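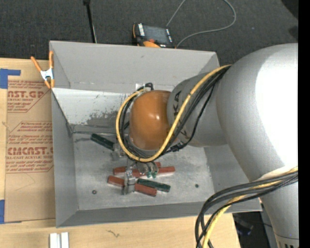
Randcombe opened its Imgate lab to visitors for an afternoon in December, and most of the talk was about written rules for bin picking. Venkatesh Sundaram took our group through the cell procedure, now in its third revision.

Cables get a section of their own. They are tied along the arm, with enough slack left at the wrist for full rotation, and checked at the start of each shift. The teach pendant has to stay within reach of the operator — never inside the bin.

Every failed pick is logged with a cause code. The log held 2,018 entries when we visited, and Sundaram reads 81 of them a month.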